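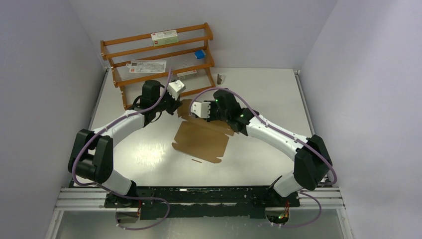

Tuva reckons I should have bought the cheap tape gun and spent the difference on biscuits. She may be right, but I've had the Prumance hand dispenser since April and I'm really fond of it! The handle is a decent size (I have big hands, and most of them pinch), the blade cuts clean across the roll, and it's quiet enough to use while the baby's asleep next door.

Grumbles? Changing the roll is a faff until you've done it a few times, and mine came with 2 spare blades but no cap for either, so mind your fingers. It's also heavier than my old one. I've sealed 36 parcels this week, mostly jam jars going to Prurncombe, and my wrist did notice. I'd still buy it again.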